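Zadley word list, README

What this folder is

Zadley is a list of words for household linen and bedding, collected from shop labels, laundry tickets and sewing patterns. I started it when I was translating care labels for Nillari and could not find one place where the words were kept together. The list has 1088 entries. Each entry is one word or short phrase with its meaning, the region where it is used, and the source where I found it.

The list is made for translators and for people who write product pages. It is not a full dictionary and it does not try to teach grammar.

Files

entries.csv – the main list, one entry per line
sources.csv – the printed and written sources, 217 in total
variants.csv – other spellings that point to a main entry
notes.txt – longer remarks on single words, not in any strict order

All files are saved as UTF-8. The separator is a comma, and fields which contain a comma are in double quotes. Please do not open and save entries.csv in a spreadsheet program without checking the id column afterwards. Some programs remove the zeros at the start, and then variants.csv does not match any more.

Columns in entries.csv

id: five digits, never used again after an entry is deleted
term: the word in lower case, except for names
meaning: one sentence in plain English
region: a short code, or "gen" when the word is used everywhere
source_id: points to sources.csv
checked: yes or no

"Checked" means that a second person has read the source and agreed with the meaning. At present 601 entries are checked. The others are probably fine, but I would not print them without looking first.

How the words were chosen

A word is in the list if I found it in at least one written source. I did not take words from memory, also when I was sure of them. Brand names are left out unless people use them as a normal word.

The most difficult group was the covers. "Comforter", "quilt", "duvet" and "coverlet" are used in different ways by different shops, and sometimes by the same shop on two pages. I kept each use as its own entry with its own source. This makes the list longer, but joining them would hide the problem from the reader.

The laundry tickets from Ahuja are mostly handwritten. Where I could not read a letter I put a question mark in the term field, and the entry stays at "checked: no".

Known problems

There are 11 entries with no region code. The sources for them gave no address, and I prefer to leave the field empty. Thread count terms are weak, and words for curtains are hardly covered. The Gendstead sewing patterns were scanned at low quality, so page numbers from that source can be wrong by one.

Corrections

Send the id, the correct text and your source in one message. A photo of the label is enough as a source if the words can be read. I go through corrections in April and update all the files together, so a small fix can take some time to appear.

Use

You may copy, change and share the list, also for paid work. Please name "Zadley word list, Vivek Kanaujia" somewhere in your product or on your page. If you change the meanings, say so – then readers will know which version they have. 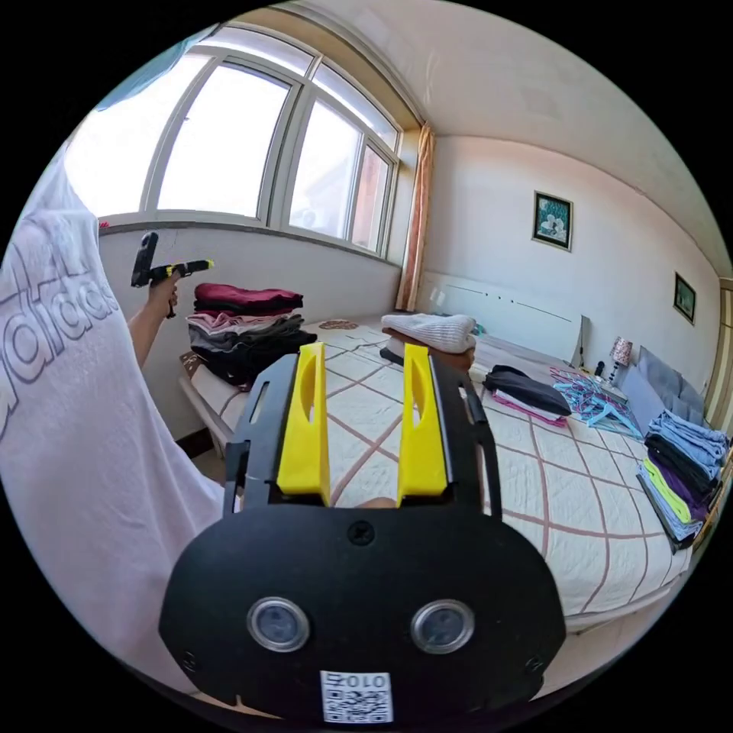
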